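Text of local and regional news stories on immigration enforcement, border policy and asylum hearings, collected from two wire partners (Trendport and Marnia) and cleaned for topic labeling. Maintained by Fasil Woldemariam.

# Handham Border News Set

The set holds 2379 stories, one per line in `stories.jsonl`. Each record has a headline, a dateline, body text and one topic label. Photo credits and network bylines were stripped from the start of the body with a regex, which misses some. If you see a slash in the first line, it is probably a leftover credit. 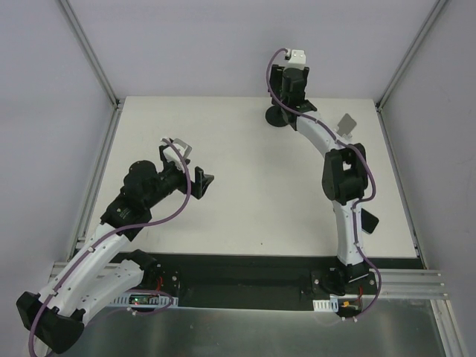
*Two-arm table, side rails and wall panels.*

## Fields

- `id`: string, stable between releases
- `source`: `trendport` or `marnia`
- `headline`: as published, including typos
- `dateline`: city only, may be blank
- `body`: plain text, paragraphs split by a blank line
- `label`: one of 5 topics

Updated versions of the same story were merged when the first paragraph matched exactly. Near matches were left in, so expect repeats where a wire story was rewritten through the day. Marnia tends to do this more than Trendport.

Labels were assigned by 2 readers working from the Kushnir guide (`docs/kushnir.md`). Where they disagreed, Fasil picked. There are 39 stories with `label` set to `unclear`, and these should be dropped before training.

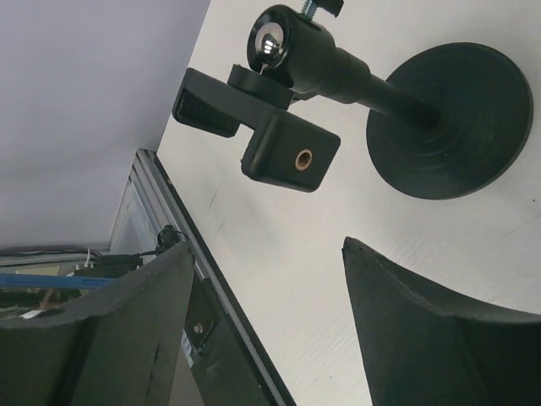 **Category: Detention and custody**

Stories on holding centers, medical screening, transfers between sites and visits by officials. A story about a court ruling on custody goes under `courts`, even when most of the text describes the facility. The other topics are `border_ops`, `asylum` and `congress`.

## Known problems

- Quotes sometimes lose their closing mark.
- Blank datelines are mostly Marnia stories filed before June.
- Spanish names may be missing accents.

Send corrections as a pull request against `fixes.csv`, with the story id and the field to change.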